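How to write a safe working sheet for a small robot cell

When Heriberto Xolalpa asked me to put our way of doing things on paper, I thought it would take an afternoon, and it took most of April! I'm glad we did it though, and I hope you can borrow some of it for your own bench.

Start by walking round the cell with a cup of tea and a notebook - leave the arm switched off - and write down every place where a hand could get caught. Fingers and grippers come first, then cables, then the edges people lean on.

Next, set the speed for any task where someone may be sitting close by. Ours is programme 202 on the Plodell sheet, and it may only be changed by whoever has signed for the cell that day.

Then write the task in one plain sentence, such as "arm works at an open carton on the table". If you need three sentences, you probably have three tasks, and each wants its own sheet.

Fingers down at an open cardboard box, in all three:
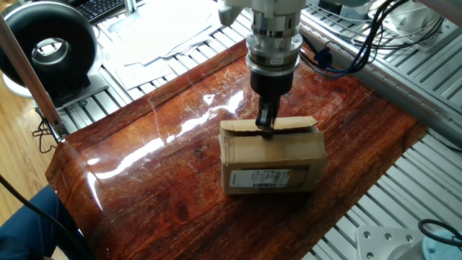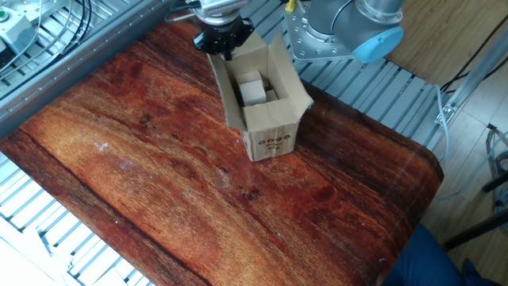
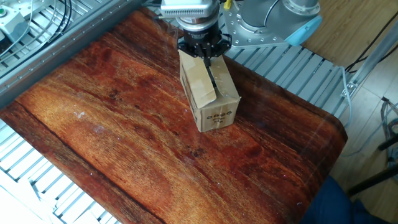 Once the sheet is drafted, read it aloud to somebody who has never used the cell, and let them stop you whenever they're puzzled (they will, bless them). Keep hands out of the box until the arm is stopped, and say so near the top in large letters. File the signed copy under form 65 and pin a second one beside the door.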